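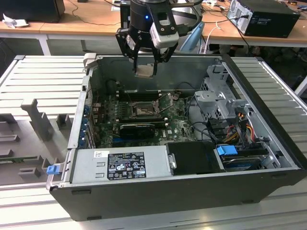 Romana Matoušek thought the whole idea was daft, and she told me so at full volume across the lab. Why teach a policy to stop halfway through a perfectly good job? A processor goes in the socket or it doesn't, she said, and Witach was paying us for the ones that went in.

I'd been living with my daft idea since November, so I was a bit touchy about it. What I wanted was hesitation. If the arm wasn't sure where the socket edge was, it should back off a hair, look again and only then come down. Farzad called it flinching, and the name stuck, even in the draft.

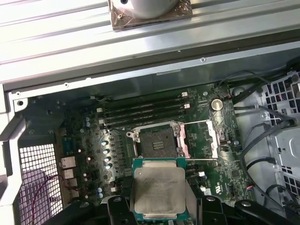
The old policy never flinched. It came down at the same speed whatever it saw, and on the bad runs you could hear it from the corridor — a small dry click that made my stomach drop. We'd logged 2,217 attempts that way. I read through the failures one night with a bag of crisps, and nearly all of them went wrong in the last 2 millimetres.

So I ran 49 trials with the flinch switched on, and Romana pulled up a stool to watch me lose.

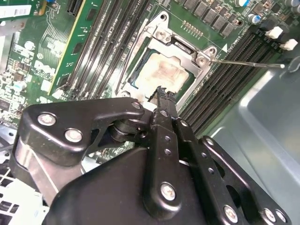 "How does it know when it's unsure?" she asked, somewhere in the first dozen.

"Seven copies of the same network, all guessing. When they disagree, it waits."

She didn't say anything to that. She ate one of my crisps. By the thirtieth trial she was leaning forward every time the arm paused, and on one really long pause she muttered "go on, then" under her breath (she'll deny it!).

We lost three. I wrote the number on the whiteboard and she stood looking at it with her coat half on.

"Put my name second," she said.
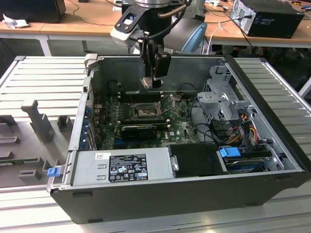
The flinch trials, July 2025.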